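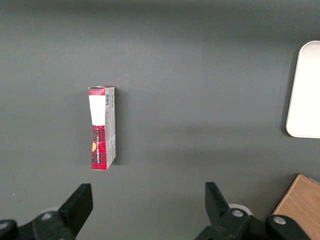

Handout 4: Looking after the gripper on the Okier cell

Most of you have driven the arm by now, so this week we slow down and get our hands dirty (a little). I'll be at the bench with you, and Chih-ming Su has the second group after lunch.

Before you touch anything
Park the arm, press the stop, and hang your tag on the switch. Yes, even for one screw. Wendell Hutchins will ask to see the tag and he will send you back if it isn't there.

Finger bolts
Start with the fingers. Wiggle each one by hand, side to side and then up and down. If it moves at all, snug the bolts a bit at a time, going back and forth between them. Please don't lean on the wrench! The threads in the bracket are softer than the bolts, and I've drilled out enough of them for one lifetime.

Then wipe the finger tips with a dry cloth. No solvent on the tips, please – last November we tried it and spent the whole afternoon chasing slips.

Open and close check
Run program 676 at slow speed. It opens the gripper all the way, closes it, and opens it again. Watch both fingers and listen. They should start together and stop together. If one lags, write down which one and come get me before you change any settings.

Wrist camera
Clean the lens with the lens paper in the drawer (not your shirt, Arlo). Now take one still with the gripper open and a carton standing between the camera and nothing else that matters. You want both finger tips in view at the bottom and the whole carton in the picture. A small narrow carton is a good test, as it shows a crooked camera mount faster than a big one does. If the tips sit at different heights, check the mount first and the fingers second.

Logbook
We service at every 4000 cycles. The counter read 2151 when I printed this, so you're doing a practice round, but fill in the sheet as if it counts. Initials, counter reading, anything you tightened. Mei Blackwood keeps the sheets in the green binder by the door.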